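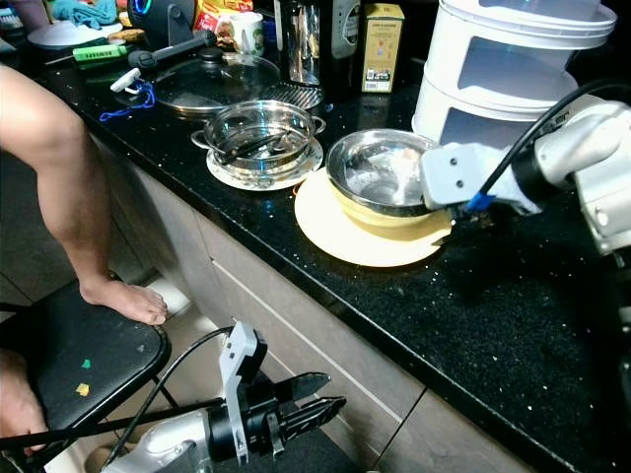 Residents' List: Kitchens and Shared Rooms

From: Rafia Abbasi
To: Studstead residents' list
Date: Friday, August 31, 2001
Subject: Re: Washing-up and the new worktops

Dear all,

Thank you to Donnie Gunn for his message, part of which is quoted below. I have discussed it with Vy Lã and we are able to reply on each of the points he raises.

Donnie Gunn wrote:

> The notice put up in June says that pans and crockery are to be
> "cleared promptly", but does not say whether that means washed,
> dried or put away. I cook late and would sooner leave a pot to
> soak than scrub it at midnight. May I also ask whether bowls
> should be stood directly on the new worktop? I was told by one
> person that they should and by another that they should not.
> Lastly, the plug in the sink does not hold for long, so anyone
> filling the basin has to keep topping it up.

On the first point, "cleared" means washed and put away. Soaking is permitted overnight, provided that the item is back in its cupboard by ten the next morning. Please tip out any scraps before leaving a bowl to soak, and use the food bin for them. The waste pipe was blocked twice last winter and the second call-out cost £280.

On the second point, the black granite may be used for bowls and cold pots. We would still ask for a plate or saucer underneath anything with water in it, as is already the habit in the kitchen. The worktops cost £3,432 to supply and fit, and Tallov, who fitted them, have advised that standing water will in time leave a ring. Hot pans must go on a trivet. Lids are best kept with their pots; we have three at present that appear to belong to no pan in the building, and Tín Trình would be glad to hear from anyone missing one.

Dry goods, sauces and mugs may stay along the back of the counter if they are in daily use. Anything else belongs on your own shelf.

On the plug, a replacement has been ordered. Until it arrives, we suggest washing up in a bowl set in the basin. Cutlery should be taken out before the water is emptied -- forks in particular have been found in the compost on more than one occasion.

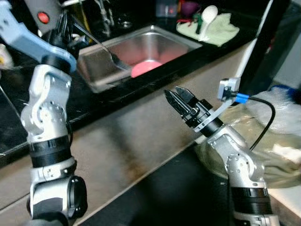

The kitchen sink, with pink bowl and fork.

Nga Cù has asked me to add that the draining of rice and noodles should be done through a sieve. The sum set aside for kitchen repairs this year is £1,070, and we should prefer not to spend it on the drains.

Further comments may be sent to this list or left in my pigeonhole.

Yours sincerely,

Rafia Abbasi
House Office, Studstead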